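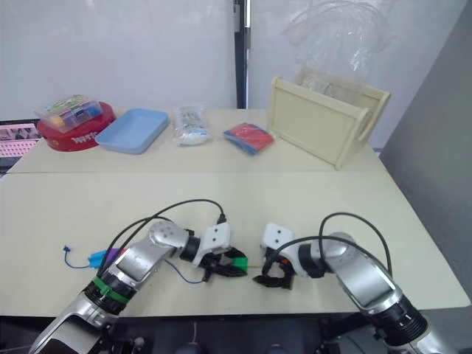
4.2 Where cream stops and white begins

Off-white is a wonderfully slippery part of the colour vocabulary, and it gave us the richest answers in the whole Rusville survey. We collected 456 written replies to the question "What would you call this colour?", and the pale swatches drew more different words than the reds, blues and greens put together. People reached for milk, candle wax, old piano keys, porridge and the inside of a banana skin. A surface such as the tabletop in Figure 1, which we would call pale cream, falls right in the middle of this lively territory. Paint makers know it well: the Flokico range we used as our reference card lists 27 shades between white and beige, and several of our respondents had strong views on which of them deserved the name "cream" at all.

What pleased us most was how steady each person was. When the same swatch came round again in January, most people gave it the same word as before, even when that word was one that no other respondent had used. 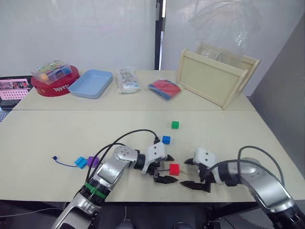 Word count: 456

Neighbouring colours matter too. Once a pale surface has something bright on it, like the red cube in Figure 2, there is an easy comparison to hand, and we wanted to know whether this changes the name. In the Flanagan set, where each pale swatch was shown beside a strong red one, "white" became more common and "cream" less so. The Wosex set, with a brown neighbour, moved answers the same way, though by less. We find this a lovely result! It suggests that the border between the two words shifts with the company a colour keeps, and that a chart of single swatches on grey card will miss a good part of how the words are used at home. Section 5 takes up the older respondents, whose use of "ivory" needs separate treatment.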